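Flumton Help Board > Kitchen & Table

Hanging wine glass rack — do the glasses go upside down and will they drip on the table?

Got one of those chrome stands, pole up the middle, wire arms curving out. No instructions in the box. Cupboard is full so the plan is to leave it out on the sideboard with the glasses on it. Two questions really. Do you hang them straight after washing or dry first? And does it matter what order they go on, mine leaned over when I took two off the same side. Stems are quite short if that matters.

Asked in May, 4 replies (2 hidden)

Reply 1

Upside down yes, foot of the glass at the top, bowl hanging. Dry them first. Hung mine wet once and had rings on the wood for weeks, never agian.

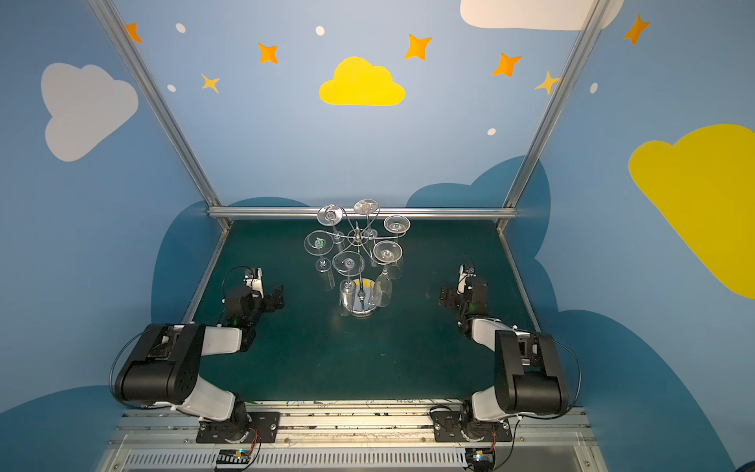 Woo-jin Ham
Kitchen & Table regular · 600 points

Six on a rack, stems up, bowls down towards the table. Round silver base on that one, pole in the middle, same general idea as yours by the sound of it.

Order — load opposite sides. One left, one right, then front, then back. Same coming off. If you take two from one side the weight is all on the other and a light base will tip. Short stems are fine so long as the foot sits on the hook properly, give it a tiny wiggle before you let go. Big balloon glasses I wouldn't bother, they knock into each other.

Drying: tea towel, then 30 minutes stood upright on the side, then hang. The water sits in the bowl otherwise and you get that cloudy line round the rim. Bit of vinegar in warm water gets it off if its already there.

If yours still leans check the pole is screwed right down into the base. Mine was half a turn loose, felt a fool.

Reply 2
Min-kyu Kwon

Just put them in the cupboard? They get dusty out on a rack. Kitchen grease as well if it's near the hob.

Comment from the asker: pole was loose!! sorted, thanks. Not near the hob — other room.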